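# Inspection lanes and the used stock at Drilstead 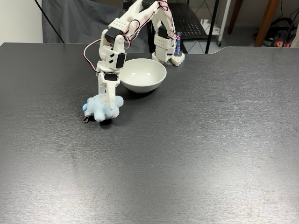
*White printed arm with a light blue plush toy in its gripper, beside a round white bowl.*

So-yul Choo runs the workshop at the Arnance dealership in Drilstead. Every part-exchange car passes through one of its 4 inspection lanes before it is priced. I spoke to her on a Monday, before the first car was booked in.

The check begins with the brakes. "We measure pad thickness at each wheel, inner and outer," she said. "The outer pad is easy to see through the spokes, so that is the one people look at. On a sliding caliper the inner one often wears faster."

Discs are measured with a micrometer at several points and compared with the minimum stamped on the disc. A car within two tenths of a millimetre of the limit gets new discs and pads on both sides of the axle.

Tyres are treated more strictly than the law requires. Anything under 4 mm is replaced, and odd brands on one axle are changed as a pair. "It costs us money on small cars," she said. "The margin on a seven-year-old hatchback is thin."

Her brother, Kyung-tae Choo, buys stock for the Purkevberg branch and works from her reports. He would like them shorter. "I get two pages on a car and I need the figure at the bottom," he said. He did admit that he reads the battery section in full - a weak battery on a stop-start car means a dearer part, and on many models the new one has to be registered with the control unit.

Road tests follow a fixed loop with a stretch of dual carriageway. Faults that show only when warm, such as a sticking thermostat or a slow gearchange, are noted on the return leg.

I asked what she would change. "The paperwork for service history. If a stamp is missing we ring the garage, and half the time the garage has closed. Then the car goes out marked as part history, and Kyung-tae rings me about the price."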